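Unit 4: Packing Small Retail Orders
Handout for the Sunday group

Scope. This unit deals with single-bottle and single-carton orders, the kind packed by hand at a bench. Pallets and mixed crates come in Unit 6. Bring the Akberg size chart from last time, as the exercise uses it.

1. The bench
Clear the bench before each order. Tape, labels and knife stay on the side of your writing hand. One order is on the bench at a time. If a second order arrives, it waits on the shelf with its slip on top.

Wipe the surface at the start of the shift. Grit scratches printed cartons, and customers send scratched cartons back.

2. Reading the slip
The slip gives the order number, the item, the size and the carton code. Check the size against the item itself. In the Ferri practice set, 16 of the 100 slips carry a wrong size on purpose. Mark those and put them aside — do not correct them yourself.

3. Opening the carton
Open the flaps fully and fold them back. Flaps that stand halfway up catch on the item and tear at the crease. Look inside for loose inserts. Bremeo cartons ship with a folded leaflet that belongs under the item.

4. Bottles
Check the cap first. Turn it until it stops, then stand the bottle upright on the bench for 30 seconds and look at the base for leaks. An oval bottle goes in with its wide side along the long side of the carton. Fill the gaps with paper at the shoulders and the base. Plider paper is sold in 35 cm sheets, and one sheet is enough for a small carton.

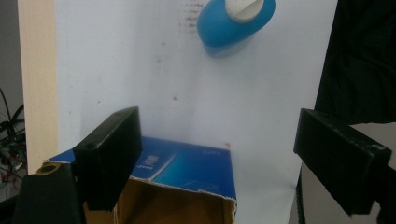

Should the bottle be wrapped before it goes into the carton?
Only when it is glass or when the slip says so. Plastic bottles are held in place by the paper fill, and a wrapped bottle often will not fit the smaller carton codes.

5. Closing
Short flaps first, then long flaps. One strip of tape along the seam, pressed down from the middle outward. The label goes on top, clear of the tape.

Exercise: pack ten slips from the practice set and write down the carton code used for each. Hand in the sheet before the break.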